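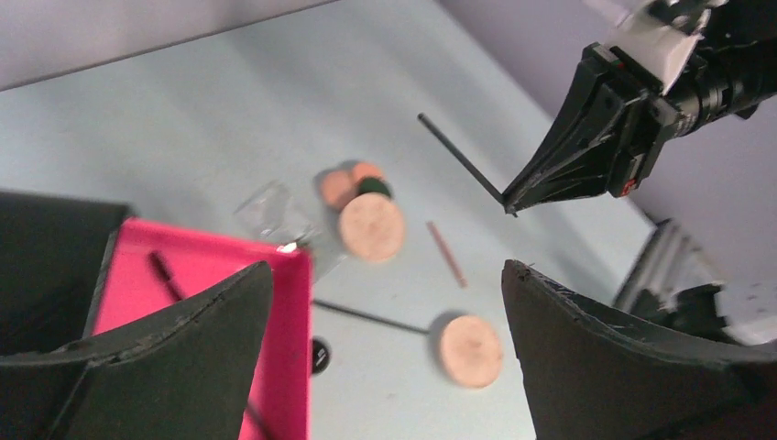
Setting up the table before you record

Clear off everything that isn't part of the task. Wipe the top, then put the pieces back one at a time. Small round parts roll under trays, so look there first.

Keep a paper list of the props taped inside the cupboard door. Ours started as the Zemard list, and we still use it for the Grosusen tasks with a few lines crossed out.

Change the layout between takes. If the tray always sits in the same corner, the policy learns the corner. Move it a hand's width, turn it, swap which side the sticks start on. Leave some pieces touching and some apart.

Recording

Do a few dry runs with the arms before you save anything. Your first takes of the day will be slow and jerky. Throw them out.

Keep takes short. We stop at 200 seconds and start over.

Pause for a moment at the start and end of each take. It makes trimming much easier.

If you drop a piece, pick it up with the arm and carry on. A clean recovery is worth keeping. If you have to reach in with your hand, stop and delete the take.

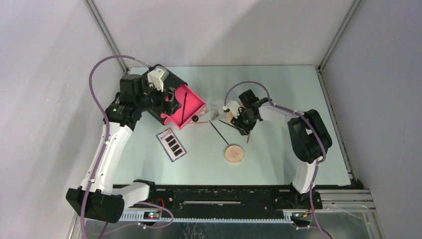
Two-arm work takes more planning than one-arm work. Decide which arm holds and which arm picks, and say it out loud before you start. With the left gripper holding the pink tray at a tilt, anything loose inside can slide, so tip it slowly and keep the other arm out of the way until it is level. Cables need slack for the full reach. Raise each arm all the way up once and watch the loops.

Saving and naming

Name files the same day. Task, operator initials, take number. The Vieira set had 609 takes and 234 of them had no task name, and sorting those out took most of August.

Write down failed takes too, with a word or two on why.

Copy to the second drive before you shut down. Check that the copy opens.

Last updated 12/20/24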